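Cleaning a grubby mouse and keyboard: what I'd skip

Every May the magazines tell us our desks are filthier than a toilet seat. I've never seen anyone show their working. Still, a sticky mouse is unpleasant, and you don't need a £11 kit to sort it out.

Unplug it or switch it off first. Wring a cloth out in water with a drop of washing-up liquid and wipe the buttons, then run a wooden toothpick along the seams.
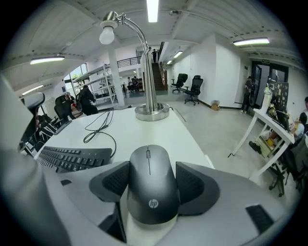
As for the cleaning putty, I tried the Famia one and it left bits between the keys. A dry paintbrush did better. Vinegar I wouldn't bother with, whatever the forums claim.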